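Sorting a shared table after lunch: what goes in the sink, the bin and the refrigerator?

Posted 2022-09-02 by Sarita Sachdeva, Hovance Household Help

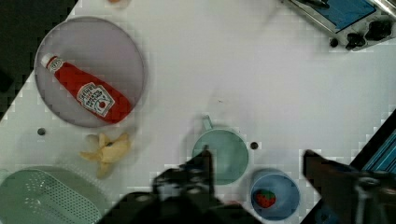
Ketchup bottle on the plate, with the banana peel, mug, bowl and colander still to be put away.

Sarita Sachdeva
I am responsible for the shared kitchen on the second floor of the Flarham building, room 323. The kitchen serves two departments, and I have been asked to prepare a short written procedure for clearing the white table after the midday meal. The table is used for both preparing and eating food, and it is commonly left in the condition shown above: a plate with a ketchup bottle lying on it, a banana peel directly on the tabletop, and a mug, a bowl and a colander placed wherever there was room.

I would be grateful for guidance on the following matters. In what order should the items be removed? Should the ketchup be returned to the refrigerator, or may it be kept in the cupboard? The peel is my principal concern, as peels have on several occasions been carried to the sink inside a bowl and left there. Lastly, the tabletop has small round holes in it, and I would like to know how these should be cleaned. The procedure must fit on a single card, which will be posted beside the sink.

Kotis
Please find below the order used in our own staff kitchen, which has a similar table and a single sink.

Food waste is removed first. The peel should be taken directly to the compost or trash container by hand, and should not travel on a dish. If the container is across the room, it may be worth moving it next to the table during the lunch period. Our problem with peels in the sink ended when we did this.

Condiments are removed second. The person clearing the table should close the cap, wipe the bottle with a damp cloth and put it away upright. An opened bottle of ketchup should be stored according to its label. In a shared kitchen we recommend the refrigerator door in every case, as it is seldom possible to establish when a bottle was opened. Our practice is to write the opening date on the cap in marker.

Dishes are removed third. Mugs are emptied and washed before plates and bowls, while the water is clean. The plate follows, then the bowl. A colander is best left until last. Rinse it from the outside so that anything caught in the holes is pushed back toward the inside, then use a soft brush. Do not stack it wet inside a bowl.

The table is wiped when everything has been removed. I would suggest the following wording for the card:

Peels and scraps to the bin.
Bottles closed, wiped and returned.
Mug, plate, bowl, colander: wash in that order.
Wipe the table from the far side toward you.
Hang the cloth to dry.

We printed ours in large type and laminated it. The first version had 11 lines and was not read.

Thakur
The cupboard is fine for ketchup if it is used up quickly. Ours stays out. I do not see that a card is necessary for this.

Hovance Help Desk
With regard to the holes in the tabletop, which have not yet been addressed: a wet cloth should not be pressed into them. Crumbs should be lifted out first with a dry, narrow brush or with the crevice tool of a vacuum cleaner. The rim of each hole may then be cleaned with a cotton swab that has been dampened with water and a small amount of dish soap, and dried with a paper towel. Please look beneath the table before beginning. Where a hole passes all the way through, anything stored underneath should be moved aside.

If the holes serve no purpose in your kitchen, the building office may be willing to supply caps. Measure the opening before making the request.

The previous poster's remark on the cupboard is noted. Where the label gives storage directions, those directions should be followed.

Sarita Sachdeva
Thank you for these replies. I have adopted the wording from Kotis with one change, namely that the colander is to be placed on the drying rack and not returned to the shelf. The building office has been contacted regarding caps under request 616, and I am awaiting a response.

Related topics
Removing tea stains from light-colored mugs
Labeling opened food in a shared refrigerator
Where to place a compost container in a small kitchen
Colander holes blocked with starch
Cleaning schedule for a kitchen used by two departments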